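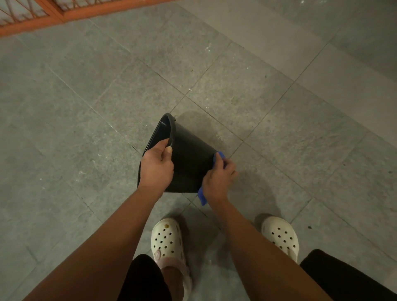

The floor machine has been in the Segura building since January and I can now answer Rosalía's question about hours. Nobody on the cleaning staff has lost any so far. What has changed is which jobs are left. The machine does the long corridors at night, so our shift is mostly the things it can't do: stairs, corners, sinks and the kit itself. A black bucket still gets wiped down with a blue cloth in one hand and the rim held in the other, and the rota now gives that sort of work its own line. Before, it was squeezed in at the end of the shift and not paid for.

On February 10, 2022 Rosalía Gallardo wrote:
> Flimidau told us the machine covers 400 square metres
> a night. Does that mean fewer hours for us? And who
> is meant to empty the tank — us or their engineer?

We empty it. Their engineer only comes if it stops with a fault code. I have asked for the tank to be written into the job sheet, as it is heavy and takes two people on the top floor.

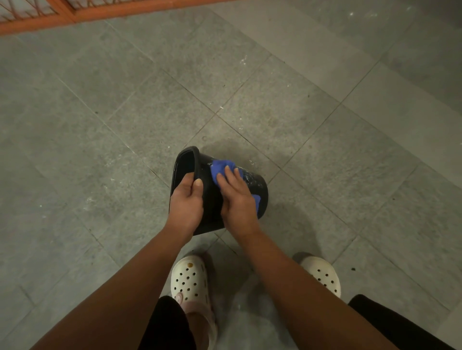

Wiping the outside of the bucket, cloth in the right hand.

Two things still open. Nkrumah wants training for the late shift as well as the early one, and I agree with him. Consuelo has asked for the promise on hours in writing — I'll post the reply when we get it.

Adoración Bustamante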